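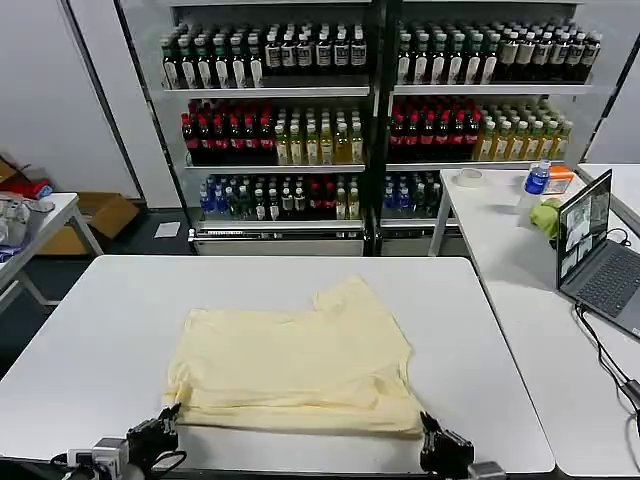

# Mustley - notes on folding T-shirts

Mustley is a small collection of recordings and notes about folding clothes on a flat table. This part covers short-sleeved T-shirts only. Trousers and towels are kept in Morkach, with their own README.

## What is inside

- `shirts/` - 300 folding sequences, one folder for each
- `notes/` - plain text remarks, written by hand
- `stills/` - 2744 single pictures, taken from the sequences
- `labels.csv` - one line per still

## Start position

The shirt lies flat on the white table, with the hem at the near edge and the collar at the far side. Small creases are allowed. A shoulder that bunches up is also allowed, but it must be marked `shoulder_raised` in the labels. The pale yellow shirt has this mark in the opening still.

## Steps of the fold

1. Take the two lower corners of the hem.
2. Bring the hem up to the collar and lay it down.
3. Smooth from the middle to the sides.
4. Fold the left side in, then the right side.
5. Turn the shirt over, if the collar should be on top.

In 56 sequences step 5 is left out. They have `no_turn` in the column `variant`.

## Words we use

*Rumpled* means that the cloth has soft folds but the outline of the shirt can be seen. *Crumpled* means that the outline is lost. Lise Wong and Eusebio Figueroa did the labelling, and in the first version they did not always agree on this. Soledad Salinas checked the difficult cases again.

## Known problems

- Pale shirts on the white table give weak edges, so the outline labels are less exact.
- The shelves of bottled drinks behind the table are not labelled. Please do not use them as a background class.
- Sleeve length is missing for some shirts.

## Changes

2025-02-27 - corrected the corner names. Left and right are now always as seen from the near edge of the table.

Questions about the labels go to Manon Petrenko.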